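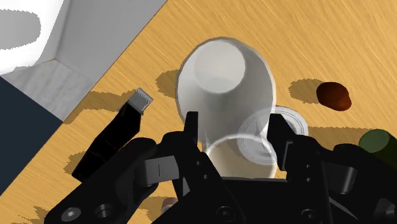

4. Oiling and caring for the tabletop

Your Stolari table leaves the workshop with two coats of Keler hard oil. The oil soaks into the wood and does not form a film, so the surface can be touched up at home without stripping it.

4.1 When to re-oil

Re-oil once a year, or when a few drops of water no longer bead on the surface. Tables in daily use may need it sooner. A new table should be given its first coat in October if it was delivered over the summer.

4.2 What you need

Keler hard oil, clear (order no. 406)
Fine abrasive pad
Two lint-free cotton cloths
Nitrile gloves

4.3 Applying the oil

1. Clear the table and wipe it with a damp cloth. Let it dry overnight.
2. Rub the whole top lightly with the abrasive pad, always along the grain. Remove the dust.
3. Stir the oil. Do not shake the can.
4. Pour a small amount onto a cloth and spread it thinly, working from one end to the other.
5. Wait 15 minutes.
6. Wipe off all the oil that has not soaked in. The top should feel smooth and not sticky.
7. Leave for 14 hours before a second coat, if needed. Skip step 2 the second time, unless the grain feels rough.

Note: Oil the underside every second year. Use one thin coat.

CAUTION: Cloths soaked in oil can catch fire on their own. Spread them flat outdoors to dry, or put them in a metal container filled with water and close the lid.

4.4 After oiling

Light use is possible the next day. Keep water and hot dishes off the top for 4 days. Do not lay a tablecloth during this time.

4.5 Marks and rings

Pale rings usually fade after light rubbing with the pad and a little oil. For dents or deep scratches, contact Jolanta Pawlak at the Stolari repair desk and have your order number ready.

Section revised 22/08/2026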